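Osell Hand Gripper for Recording Tasks
October, by the Kahsay product desk

The Osell is a hand-held gripper for showing a robot a household task. You do the job with it once or several times, and the recording goes to the arm as a demonstration.

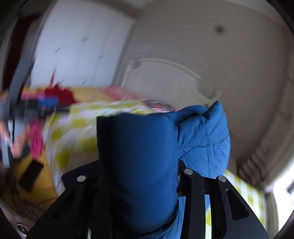 Bedding and other soft goods

Comforters and blankets are hard to teach by remote control, as the operator can't feel the cloth pull. With the Osell you pinch a fold, lift, and carry it across the bed at your own pace. Thick quilted fabric fits between the fingers.

Specifications

Weight: 686 g without battery
Jaw opening: 86 mm
Recording time: roughly 224 minutes per charge
Warm-up: 15 seconds

Ordering

The single kit is $1,387 and includes the charger and one spare pair of fingers. Recordings open in Rinine 2 and later. Pairs for two-handed tasks ship from Brondomside.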